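Home Storage Cabinets Filing Delivery Contact

Bresside Two-Door File Cabinet

5 min read
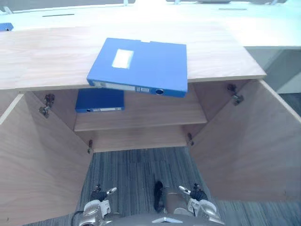 The Bresside with both doors open and the inside shelf in use.

The Bresside is a low wooden cabinet for offices, studies and shared work rooms. It has two doors, one inside shelf and a flat top you can work on. We designed it for people who keep their papers in file boxes and want those boxes behind a door, close to the desk, without giving up a wall to tall shelving.

It is part of our Zolley range and matches the Zolley desk and the Bratu side table in color.

The top

The top is a flat slab in a pale, honey-colored wood laminate with a faint grain. A thin band in a slightly lighter shade covers the front edge. There is no lip or raised rim, so a box or a stack of paper can be slid straight on and off.

Most customers use the top as a sorting spot. You take a file box out, lay it flat, go through it and put it back. A standard file box takes up only part of the surface, leaving space for a notebook or a desk lamp. Wipe up coffee and ink soon after they land. The laminate resists both, but ink left overnight can leave a shadow that takes some scrubbing.

The doors

Both doors open outward and swing wide, so the whole inside can be reached at once. You do not have to open one door before the other. Leave clear floor in front of the cabinet for the full swing. If you plan to put it behind a desk chair, measure with the chair pushed back to where you normally sit.

The hinges can be adjusted up, down and sideways with an ordinary screwdriver. New cabinets often need a small correction after the first few weeks, once the weight of the contents has settled. If the doors do not line up, check that the floor is level before you touch the hinges. An uneven floor is the usual cause, and the leveling feet will fix it.

The shelf

One wooden shelf runs the full width of the inside, from side to side, in the same light finish as the rest of the cabinet. It rests on metal pins and can be set at any of 3 heights. To move it, empty it first, lift the front edge, then pull it toward you. Check that all the pins are pushed in fully before the shelf goes back.

At the middle height, file boxes are best stored lying flat with the spine facing forward. The label strip and the finger hole both stay in reach that way, and you can read what is in a box without taking it out. At the lowest height there is room above the shelf to stand most boxes upright.

We recommend keeping heavier boxes toward the sides, where the shelf is best supported. Loose paper is fine on the shelf too, but it tends to drift to the back and get forgotten. A file box or a tray keeps it together.

Which file boxes fit

The Bresside takes any ordinary plastic or cardboard file box for letter-size paper. The file boxes in the photo are sold separately.

If you are buying boxes for the first time, look for a finger hole in the spine. It makes a full box much easier to pull from a shelf, above all when several are packed side by side. A label on the spine is more useful than one on the cover, which is hidden as soon as another box goes on top. For boxes that move between the cabinet and a desk, it helps to have both.

Ring binders also fit, standing or flat. Hanging files do not. There are no rails inside and we do not sell a rail kit for this model. If you use hanging files, look at the Musedside drawer unit instead.

Delivery and assembly

The cabinet comes flat in one carton. Everything you need is in the bag of fittings except a screwdriver. A rubber mallet is handy for the dowels, but the heel of your hand will do.

Put it together on its back on a rug or a folded blanket. Fit the sides to the base, add the shelf pins, slide in the back panel, then fix the top. The doors go on last, with the cabinet standing in its final place. One person can do all of it up to the doors. For those, ask someone to hold the door steady while you drive the first screws.

A wall strap is included. Please fit it if the cabinet will be used in a home with small children or in a classroom.

Care

Dust with a dry cloth. For marks, use a damp cloth with a drop of dish soap, then dry the surface. Do not use scouring pads, wax polish or anything with bleach in it. Keep the cabinet out of strong direct sun where you can — pale finishes darken slowly over the years, and an object that stays in one place on the top will leave a lighter patch under it.

Tighten the hinge screws once every 6 months if the doors are opened many times a day.

Notes from a customer

Si-eun So runs the front office of a small language school and has had her cabinet since February. She uses the shelf for current student records and keeps the top clear for whatever is being worked on that day. "I wanted something low enough to put papers down on," she wrote to us. "The old cabinet was up at eye level and I was always carrying boxes across the room to look inside them. I would have liked a lock, though."

We do not offer a lock on the Bresside at present. Several schools and clinics have asked for one and we are looking at a version with a key in the right-hand door. For records that must be locked away by law or by your own rules, please choose a different cabinet.

Spare parts

Hinges, shelf pins, leveling feet and the shelf itself can be ordered separately. We keep spares for at least 9 years after a model is dropped from the range. Have your order number ready, or the number printed on the sticker inside the base. We have sold roughly 2,000 of these cabinets and the hinge was changed partway through, so we need that number to send the right one.

Doors are made to order and take longer. Returns are accepted on unused cabinets in the original carton. If a panel arrives chipped, send us a photo before you start putting the cabinet together and we will replace that panel only.

Questions about size, finish or spare parts go to Jordan Tindall in customer service, through the contact form.

Page updated March 4, 2024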